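Koster opens its doors, and I ate far too much
Posted in September by Floor Wuyts

So I finally made it to the new Koster on Sunday, and my feet still hurt from the queue. If you haven't been following along, Koster started as a soup counter in the covered market, with four stools and a very long menu, and this is their first proper restaurant with a door and a toilet and everything. It's on Petgate, in the old carpet shop, a few steps down from the tram stop.

They'd promised a free bowl to the first 200 people through the door. I got there at half past ten thinking I was being terribly clever and joined the end of a line that already went round the corner past the chemist. A girl in an apron was coming down the pavement handing out raffle tickets so people could go off and sit somewhere. Mine said 75, and I was absurdly pleased with it.

The free bowl was a smaller version of the house soup, the one with barley and smoked celeriac, and it's every bit as good as it was at the market. They've kept the sour cream on the side (thank you!) and the rye bread still comes in a paper bag with your number scribbled on it. You could also put money in a bucket for the school breakfast club at Bokberg, and most people seemed to be doing that. I heard later on that the bucket came to 429 by closing time, plus a button.
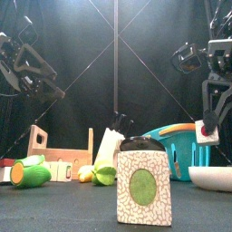

What we ordered after the soup

Of course we didn't stop at the free bowl. I was there with Marloes Wouters, who eats like a horse and never orders the same thing as me, so between us we covered a good bit of the menu.

The dumplings first. Six to a plate, potato and onion, fried on one side only, with a puddle of brown butter. I'd have happily had a second plate and gone home. Marloes had the cabbage roll, which was enormous and a bit bland in the middle, though the tomato sauce had a proper kick to it and she mopped up every last drop with my bread. My bread!

Then the roast chicken leg with pickled plums. Now this is new, they never had an oven at the market, and I think they're still getting used to it. The skin was lovely and crackly but the meat near the bone could have done with another few minutes. I told the waiter and he took it straight back, no fuss at all, and brought it out again with extra plums. Full marks for that.

Pudding was a poppy seed cake, sliced thin, with something lemony on top. Fine. Not as good as the one at Grarkovton, if you remember my post about the weekend I spent there, but then I'm not sure anything is.

Prices have gone up a little from the market days. The big soup used to be the cheapest hot lunch in town and it isn't any more, but you do get a chair with a back to it now, and they're paying for the whole of that carpet shop. I didn't mind.

A few grumbles

It's loud. Hard floor, high ceiling, and somebody had chosen a playlist that was all drums. By one o'clock Marloes and I were more or less shouting about plums. I also couldn't work out the ordering - you queue at the counter for soup and cake but you sit down for everything else, and there's no sign to tell you so. We watched a poor couple sit for ages waiting for soup that was never going to come.

And the coat hooks are right behind the door, so every time someone comes in your coat gets a shove. Mine ended up on the floor twice.

None of this would keep me away. I've already been back for a takeaway pot on my way home from work, and it was still steaming when I got to my own kitchen, which is a good fifteen minutes on foot. They're open until nine most evenings and closed on whichever day the market is on. If you want a window table you'll have to go early, there are only two of them. 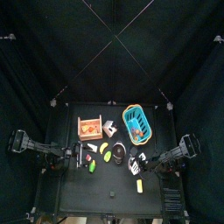 Wayne Friesen
Glad you liked it, Floor, but I have to stick up for the cabbage roll! I had it the same afternoon and mine was full of dill and pepper, not bland at all. Maybe they'd made a fresh batch by then. Completely agree about the drums, though. I asked them to turn it down and they did, for two songs. Do they still do the beetroot soup, by the way? I couldn't see it on the board and I'd walk a long way for that one.

Floor Wuyts
Wayne, the beetroot is back next month, I asked! I'll give the cabbage roll another go when we're in for that.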